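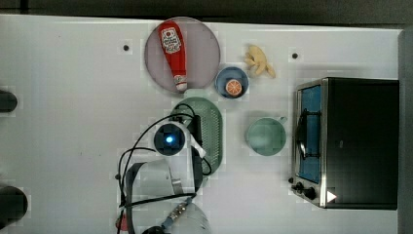
The Robot That Would Like to Tidy Your Kitchen (Eventually)

Grown-ups have been promising each other a robot housemaid for a very long time. It was meant to arrive with the flying car. The flying car is still late, but you can now borrow a robot arm by the month, and the arm will have a go at putting the mug away.

The one we are looking at on this page is the Holtar, which is made by a firm called Dudás and comes in a big grey crate. Schools, libraries and clubs can hire it. Inside the crate are the arm, a heap of cables, a box of kitchen bits to practise on, and a booklet called Your First 26 Jobs. Job one is "pick up something soft". Job 26 is "lay the table for two", and we will come back to that, because we have opinions.

What is a robot arm, anyway?

Hold out your own arm. You have a shoulder, an elbow and a wrist, and each of them bends or twists. A robot arm has joints too, with a motor in each one. When the motors turn by the right amounts, the end of the arm arrives in the right place. When they turn by the wrong amounts, the end of the arm arrives somewhere else, usually in the ketchup.

At the end of your arm is a hand with lots of clever joints and skin that can feel a crumb. At the end of this one is a gripper. Try picking up your breakfast spoon using only one finger and your thumb, while wearing oven gloves, and you will start to feel sorry for it.

How does it see?

There is a camera on the wrist. That sounds like an odd place to keep an eye until you think about it. If you had an eye on your wrist you could look straight into the biscuit tin while your hand was going in. The camera unit has a blue light on it, which everybody under ten wants to touch. Don't. A fingerprint on the lens makes the robot's whole world look like fog.

Seeing is only half of it, though. You look at a mug and think "mug". The robot gets a huge grid of coloured dots, and it has to work out which dots are mug and which are table. A pale mug on a white table is a mean trick to play on it. A red bottle is much kinder.

How does it learn?

It learns by being shown, over and over again. The booklet says you should give the Holtar about 300 goes at a new job before you expect much. Each go, a person steers the arm through the job and the computer remembers what the arm did and what the camera saw. Then the computer hunts for the pattern.

If you have ever taught a small brother to tie his shoelaces, you know how this feels. The robot cries less.

It helps to move things about between goes. Put the mug in the same spot every time and the robot will become brilliant at that one spot, and will reach there proudly even when the mug is in the sink.

Why toy food?

Real bananas go brown and real strawberries go squish. A toy banana is the same banana on the last go as it was on the first, and you can drop it on the floor without anybody shouting. The food in our practice kitchen keeps very well. It tastes awful.
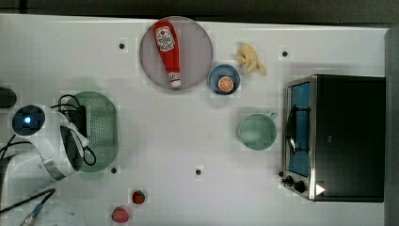
Could the robot cook my tea?

Not yet, and you wouldn't thank it if it tried. The Holtar can be taught to pick up, carry and put down, so it might pop a toy strawberry in a basket for you. Cooking means knowing when something is done, when it is burning and when to open a window, and none of those is in the booklet.

So is it any good?

We had ours for most of April. Setting it up is a grown-up's job and took ours 65 minutes, including a long silence over the cables. After that, children can do most of the steering, with an adult nearby to press the big stop button.

Picking up the banana went well. Round things were harder, as they roll off just when you're feeling pleased. Job 26, laying the table for two, gave us one plate, one bowl, and a fork that we found later.

Trullov, the app that goes with it, is easy to use and plays a little tune whenever a job works. You can turn the tune off. The switch is under Settings, then Sound, then More Sound.

Rules for visiting the arm

Keep your hands off the table while it is moving. Tie back long hair and tuck in dangly scarves. Ask before you press anything. Leave the cables where they are, even the interesting loopy ones.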